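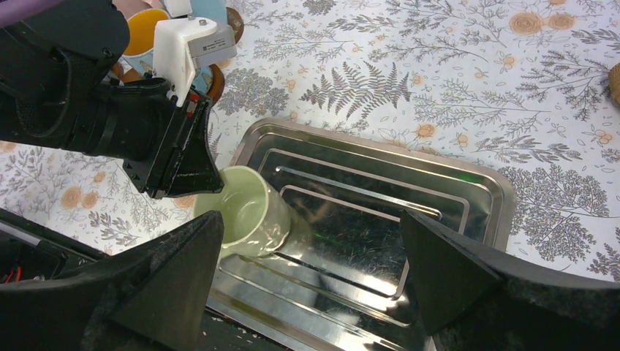
Hospitality and the Household, session 4

Right, carrying on from where we left off in March. I promised we'd get to guests, and I know a few of you have been waiting for the food.

The main reading is Nour Abu Hammour's chapter on visiting in Stunov. Do read the footnotes, they're better than the chapter (sorry, Nour!). She spent two winters going from house to house and wrote down what was offered, who carried it in and who got served first. Out of 609 visits she recorded, only four ended without anything to drink, and two of those were funerals where the family had fallen out.

What I'd like you to look at is refusal. In Stunov you say no twice and then accept. In Brokow, a town of 3,000 people just over the hill, you say no once, and if you say it again they believe you and you go home thirsty. I learned this the hard way – a whole afternoon, not a drop.

Svyatoslav Hrytsenko reads all this as a kind of debt. I go back and forth on it. His Pranska material is very strong on weddings, where families keep written lists of who brought what, but I don't think a neighbour dropping in for ten minutes works the same way. See what you make of it.

For next time: 300 words on a visit you remember, as guest or host. Who poured? Who sat where? Handwritten is fine if I can read it.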